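Budget split for second arm cell: hand or parallel gripper first?

Plamton Automation Forum > Purchasing and planning

nwike
Posted Wednesday, January 22, 2020

We have to submit an equipment plan for the next financial year and I would like a sanity check on the order of spending. The work is picking small parts out of loose fill in open boxes. We have one arm with a two-finger parallel gripper and access to a multi-fingered hand on loan from Claltach until the loan agreement lapses.

The quote for buying a hand outright is well above anything else on the list. The quote for a second parallel gripper, with mounting plate and cable, is 3,277 before VAT. My inclination is to buy the gripper, hold the rest for spares and ask again for the hand next year. My manager prefers the hand, on the grounds that capital money is easier to get than it will be later.

Nnamdi Wike

ruangrit_owner
What is the arm's rated payload, and what is left after the hand and its adaptor? People budget for the hand and then find they need the next arm size up. That would settle it before you get to the money.

nwike
Payload is fine on paper. The hand leaves us a margin of 1 kg with the adaptor fitted. I have not done the sum with the wrist at full reach.

ruangrit_owner
Do it at full reach, and with the offset to the centre of mass. The rated figure on the front page of the data sheet is for a short offset.

t_okonkwo
I would argue against the gripper-first plan. A parallel gripper in loose fill is limited by finger length and by what packs between the fingers as they close. If your parts vary in shape you will spend the saving on custom fingertips. We went through three sets in a year at Plivstead, and the machining was charged to a revenue code, so it never appeared against the gripper.

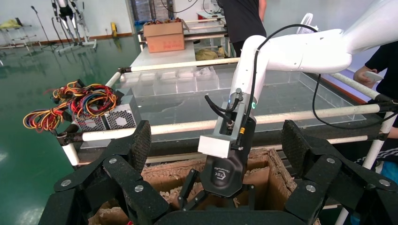

The other item missing from your list is cabling. Allow for a proper dress pack on the arm, plus a spare set of whatever runs to the wrist. Ours failed at the elbow first. The replacement cable was cheap and the lead time was six weeks, which cost far more than the part.

Temitope Okonkwo

nwike
Agreed on cabling, I will add a line. I don't agree on the fingertips. We can print those in-house and material cost is negligible. Wear is a nuisance but it is a known one. A worn joint in a hand goes back to the supplier.

t_okonkwo
Printed tips are fine until the layer lines pick up dust. Have you costed the hours? If a technician spends half a day a month on fingertips, that belongs in the comparison.

nwike
No. Fair point.

gantry_dave
Neither, first. Power and guarding. Every plan I have reviewed was short on supplies, mounting and somewhere safe to stand. Put in 1,000 for brackets, connectors and fusing, and get the risk assessment priced as a separate line. Then argue about end effectors.

ruangrit_owner
1,000 is light if he needs an interlock.

gantry_dave
It excludes the interlock. Guarding wants its own quote.

t_okonkwo
Can you extend the Claltach loan? We got ours renewed in November by offering to share cycle data. If they agree, you keep the hand for testing and the gripper money is not wasted either way. Get the service terms in writing before you sign anything, especially who pays carriage on a return.

nwike
I have asked. Their sales contact will consider three months, with a 10 per cent deposit against purchase. I need to check whether finance will let us place a deposit on something we may send back.

Revised order for the plan: guarding quote, power and brackets, cable spares, second gripper, deposit on the hand if permitted. Technician hours go in as a separate column for both options. I will post the full-reach payload figure when I have it.

ruangrit_owner
Add shipping insurance on the loan unit. Otherwise that looks workable.

t_okonkwo
I would still put the hand above the gripper, but I can live with that order if the loan is extended.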